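Moving my little server off the old laptop

I've been meaning to write this one up since August, when the laptop that had been running everything in my house started making a noise like a coffee grinder. It had been in the hall closet for years, humming along with my photo backups, my recipe site, the family calendar and a wiki that only I read. I loved that laptop. It was also running an operating system that had stopped getting updates, and every time I logged in it reminded me of this, politely, with a line I'd trained myself not to see.

So I bought a secondhand mini PC and decided that this time I'd do things properly, with containers and a config file for each service, all of it kept in a git repository so I could rebuild the whole works from scratch if I had to. My friend Seung-woo Cha has been telling me to do this for as long as I've known him (he runs his own setup over in Jelthorpe and it's much tidier than mine), and I finally ran out of excuses.

The first evening went beautifully! I installed Debian, put Docker on it, copied over the recipe site and had it answering in 10 minutes. I named the new machine Yoon, after nothing in particular, and went to bed very pleased with myself.

Then came the photos. The old setup had one enormous folder and a database that knew where each picture lived, and every path in that database started with a directory that didn't exist on the new box. I could have made a symlink and walked away. Instead I wrote a script to rewrite the paths, ran it without a backup of the database (I know, I know) and ended up with 122 albums that all claimed to be empty. The files themselves were fine, but it took me two more evenings to get the albums pointing at them again.

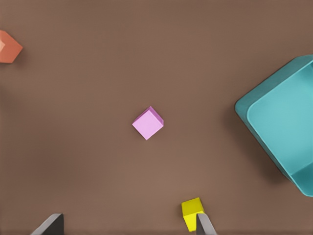 Stodside, 8th December

Picking this back up after a long gap, with the laptop switched off at last and a few things I'd do differently.

I'd start with DNS. I left it until the end, and for a week half the devices in the house were talking to the old address and half to the new one, which made for some very confusing calendar entries. If you can, drop the TTL on your records to 60 seconds a day or so before you move, then put it back up once everything has settled down.

I'd also write down the cron jobs. Mine were scattered between two users and root, and I missed the one that renewed the certificate for the wiki. Dae-han Lim spotted that the site was throwing warnings before I did, so I suppose I'm not the only one who reads it after all. Thank you, Dae-han!

Backups now go out every night to a drive at my sister's place in Oltstead, and I've done one full restore onto a spare disk to see whether it would work. It did, apart from file ownership on the calendar data, which I fixed with one chown and a note in the repository so I'll remember next time.

Still on the list are some kind of monitoring and a better place for the passwords than the env files they're sitting in now. Seung-woo has opinions about both and has promised to send me his configs. If you've got a setup for secrets that's simple enough for one person and one small computer, do leave me a comment, I'd love to hear about it.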